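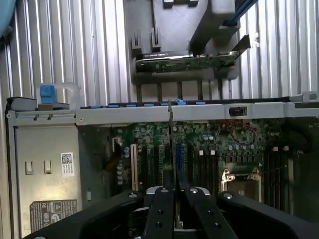 2 min read

Handout 5: Index funds, expense ratios and other quiet ways to lose money

Course notes, Macario Montes, February session

Start with the expense ratio. It is the yearly fee, taken out of the fund's assets a sliver at a time, so no bill ever arrives. People who will drive across town to save a dollar on gas pay it for decades without a murmur.

Our two practice funds are Flamo (tracks a broad bond index) and Londolow (has a manager, and opinions). Flamo holds 2,290 bonds. Londolow holds 31, all of them described in its literature as "high conviction."

Terms to know before the quiz:

Tracking error - how far a fund's returns wander from its index. For Flamo, a flaw. For Londolow, the sales pitch.

Turnover - how much of the portfolio gets traded in a year. Trading costs are not in the expense ratio. Look for them anyway.

Duration - sensitivity to interest rates. With a duration of 5, a one-point rise in rates costs you some 5 percent of the price. Memorize this one.

Reading: the Skokex prospectus, fee table and footnotes. Mostly the footnotes.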